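June
From the Losbridge bench group

Collecting cup demonstrations on a reflective surface

The grasping set for the Choi arm now holds 300 accepted demonstrations. The target for this round was a set in which the cup, the approach and the lighting vary while the task stays fixed: start from rest, reach the cup, close, lift, hold, put it back down, return to rest. The Flerkov training code expects one task per set, and the earlier practice of mixing cup and block work in the same folder has been dropped.

Each demonstration is driven by hand. The operator moves a leader arm with the same joint layout, and the Choi arm follows. Joint positions from both arms are logged together with the camera streams, and the logged leader positions are what the policy is trained to predict. Follower positions are kept as input. People new to the bench often assume the two are interchangeable. They differ by the tracking error of the servos, and during a grasp that difference carries most of the information about how hard the operator is squeezing. Please do not overwrite one with the other when repairing a damaged file.

Why the surface was changed

The first policies were trained on a matte white tabletop. They did well there and poorly when the same cup was placed on anything shiny. When we reviewed the failed attempts, the arm was reaching for a patch of glare in most of them. In a smaller group it reached for the cup's reflection and stopped short. Neither failure had appeared in the training material, so the policy had no basis for telling a bright spot from a bright rim.

For this round the cup work was moved to a glossy black board. Water was then added in small amounts at the start of a block of runs. Droplets produce many small highlights that shift as the wrist camera moves, and they are closer to what a kitchen counter looks like than anything we had recorded before. We do not try to reproduce a given droplet pattern between runs. The board is wiped and wetted again at the start of each block, and whatever pattern results is used until the block ends.

Water stays on the board. Cable runs and connectors at the base of the arm are to be kept clear of it, and power goes off before the board is wiped.

Block structure

A block is 24 demonstrations. Within a block the operator, the lamps and the water are left alone, and only the cup position changes. Positions are drawn from a printed list so that operators do not drift toward the ones they find comfortable. Before the list was introduced, the right half of the reachable area was heavily overrepresented, which matched the seat position of the person driving.

Between blocks at least one of the following is changed: operator, lamp position, amount of water, starting pose of the arm. The change goes in the block header. A header that says "same as last" cannot be used later, because blocks are shuffled before training and the previous block is no longer next to it.

Resting time also matters. The shoulder servo warms up over a long block and starts to sag slightly at full reach. The sag is visible in the logs as a steady offset between leader and follower. We now pause at the end of each block and let the offset return to its starting value before continuing.

What gets rejected

In the last batch 13 demonstrations were thrown out. The most common cause was a dropped camera frame during the close, followed by operator hesitation long enough that the arm sat still over the cup. Long pauses are a known problem. A policy trained on them learns to wait, and because waiting produces no change in the image it has no reason to stop waiting.

A missed grasp is kept if the operator recovers from it smoothly. Opening the gripper, backing off and trying again is useful behavior and is hard to obtain any other way. Seven such recoveries are in the current set, which is too few to have a measurable effect. Operators are asked to leave a natural miss in place and finish the task. Staged misses should be tagged as staged. The ones we tried looked different from real ones in the joint logs: the operator slowed down ahead of the miss.

Knocking the cup over ends the run and it is discarded. We may revisit this once there is a separate task for righting a cup.

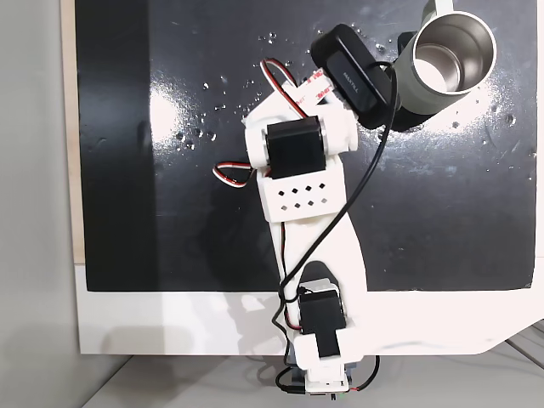
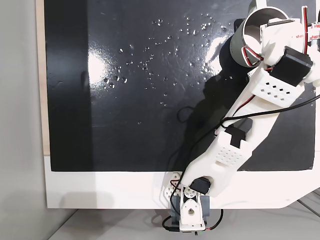
The arm and a metal-lined cup at the black board, with water droplets on the surface.
Photos: Losbridge bench group

Glare from the room lights remains the hardest part of the setup to control. It moves with the fixed camera, not with the arm, so a policy that uses only the fixed view can learn the glare's location and ignore it. That looks like progress and fails as soon as the camera is bumped. To guard against it, the fixed camera is shifted by a small amount between blocks and the extrinsics are logged again each time. The shift is deliberate. Please do not move the camera back to the tape marks.

The arm's own shadow is a related issue. Over a dark board it lowers contrast underneath the links, and droplets that were bright a moment earlier can disappear from the image. We considered adding a second lamp to fill it in and decided against it. The deployed arm will have a shadow as well.

Cable routing has been a minor source of trouble. A camera cable that crosses the links changes shape with every reach, and it shows up in the image as a dark moving line. Training through it appears to be possible, but the routing should stay the same within a block. If a clip comes loose, finish the run, fix it, and note the run number in the header.

Data access and next steps

The set is on the Nonmont share under the cup task folder, with block headers in plain text next to the logs. Rejected runs are stored separately and are not deleted. Anyone training with the Flerkov code should update the loader first; the old version reads the wrist stream one step late, and the error is small enough to go unnoticed until the close.

The next round will use the same board, dry, with cups of other colors. After that we plan to return to the white surface for a short set, so that the two can be compared under the same block rules. Requests for operator time go through the bench calendar.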